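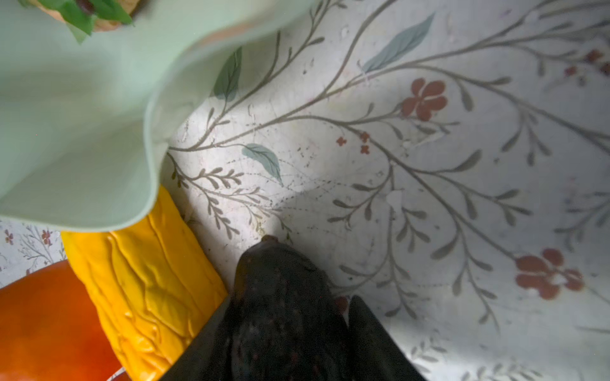
Wrist view, printed floral surface, mint-green fabric at upper left.

pimik-segcheck

Tooling for testing whether a segmentation model finds objects or just finds texture. We wrote it at Juvala after a model with good scores kept proposing grasps on printed leaves and flowers.

What is in it
2000 wrist frames with hand-drawn masks. 200 are held out. Prints, stains and shadows are labeled background.

Running it
python check.py --masks masks/ --pred out/
Add --strict to score fabric edges separately. Most models drop badly there, including ours.

Doubts
Two people drew the masks (Adaeze Onyeka and Lawal Ojo) and they disagree on creased yellow material more than I like. Treat small gains as noise. A high score says nothing about whether a grasp will hold, so please stop citing it that way.

Known bugs
Empty masks score 1.0. Fix pending from Chukwuemeka Ekpo since March.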